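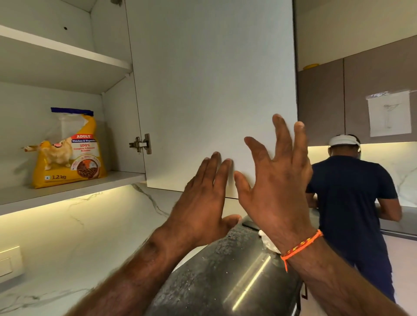
October
By Vinh La

Thu Ông has rented the same kitchen in Roltesby for four years, and she cooks in it every Friday for her supper club. The menu is short — 2 soups, a rice dish and whatever fruit is cheap.

"I learned from my aunt in Giáp," she says. "She never wrote anything down, so I had to stand there and watch."

Her mailing list has 213 names. Most weeks she turns people away. "I'd like a bigger table," she says. "I don't want a restaurant."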